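How to Set Up Smooth Turning and Seated Play in Gritby

Apr 13, 2021

Gritby shipped its VR mode in March with snap turning as the default and a play height that assumes you are standing. Both can be changed, but the options sit in different menus and one of them resets after an update. These steps are for version 46 or later.

Before you start

Update the game and the headset software. Close any overlay apps. If you use the Hanton headset, set the refresh rate first, as changing it later restarts the game.

Change the turning mode

1. From the main menu, open Options, then Comfort.
2. Set Turn Type to Smooth.
3. Set Turn Speed to 124. The slider goes up to 200, and the top end is too fast for most people.
4. Leave Vignette on for your first session. You can lower it once you are used to moving.
5. Press Apply. Backing out without pressing it drops your changes.

Set the seated height

1. Sit the way you plan to play, with your back against the chair.
2. Load a save. The height option does not show in the main menu.
3. Open the wrist menu and pick Body, then Seated.
4. Look straight ahead and hold both triggers until the bar fills.
5. Raise Height Offset to 14 if you still can't see over the shop counters in Baumgartner.

Reaching items on the floor

Seated players have trouble with loot on the ground – the hand stops before it gets there. Turn on Distance Grab under Body and set it to Medium. To test it, drop something small and pick it up again from your chair. If you play sitting on a bed, put the headset on and redo the height step there, as a mattress as large as this one puts you at a different level from a desk chair.

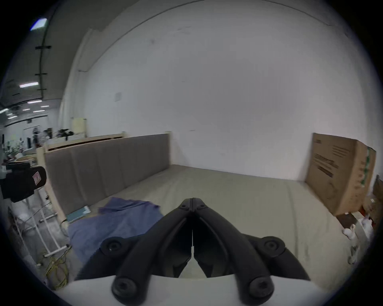
Save your settings to a profile when you are done. Libor Hudec's free Mekix tool will also back up the comfort file, so you can copy it back after a patch. Johanna Kofler wrote in to say that her Turn Type went back to Snap after the last update while the seated height stayed put – check that one first if turning feels wrong.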